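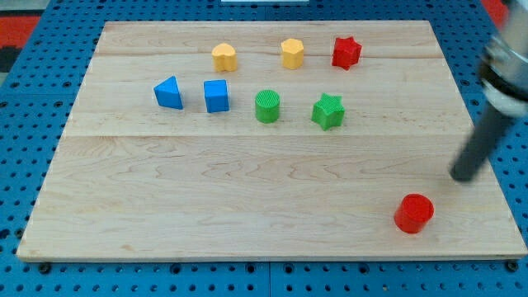 1/ I've been putting together a shape sorting set for the preschool table at the Arullow toy library. It took longer than I planned, so I'm posting what worked in case anyone else is making one.

2/ Colors first. I went with yellow, red, blue and green, two blocks of each. An earlier set had a different color for every shape, and the kids matched by color and never looked at the shape at all. With pairs they have to look twice.

3/ The yellow pair is a heart and a hexagon. The heart is easy. Every three-year-old I've handed it to knows what it is. The hexagon gets called a circle, a nut, a house and once a cheese.

4/ Red has a star with six points. I wanted five, but the six-pointed one goes into its hole more ways, and that matters a lot to a kid who is about to give up.

5/ All of them are plastic. I had wooden ones before and liked them better to hold, but they got chewed and the paint didn't last. Plastic goes in a bowl of warm soapy water at the end of the morning and that's it.

6/ The board is a light maple color, made of joined planks. You can see the seams running across it. I thought about filling them and decided to leave them. The kids use them as roads and shelves anyway. Duygu Dağdelen, who runs the morning group, told me to stop sanding and bring it in.

7/ Finish on the board is two coats of Rutuven oil, with a light rub of 200 grit between coats. Leave it overnight before the second coat. I rushed it the first time and it stayed sticky for days.

8/ Size: go bigger than you think. A small board means the blocks end up in a heap and then on the floor. I like having a wide clear area near the child and the blocks farther back, so they have to pick one and bring it over.

9/ Someone asked about pegboard. Yes, blue pegboard is what it sits on. I like the color behind the pale wood, and the board is easy to spot when you're putting things away.

10/ How we play it, simplest version: blocks at the back, one block up front. Ask for another one the same color. Then ask for one with points. Then let them set the rule and you do the fetching. They like that part best.

11/ For older kids, put a block in a cloth bag and have them name it by touch. The heart and the star go fast. The hexagon takes a while.

12/ Storage is a lidded tub from Tapsell, the shallow kind. I wrote the number of blocks on the lid in marker. If the number doesn't match at pack-up, look under the radiator first.

13/ A few people wanted to know where to get shapes like these. I bought mine secondhand with an old Undik sorter that was missing its box. Look for sets with thick blocks that stand up by themselves. The flat ones are hard for small hands to pick up off a table.

14/ Next job is a set of outline cards to go with it, one shape per card, black line on white. I'm hoping to have those done in October – will add them to this thread when they're cut.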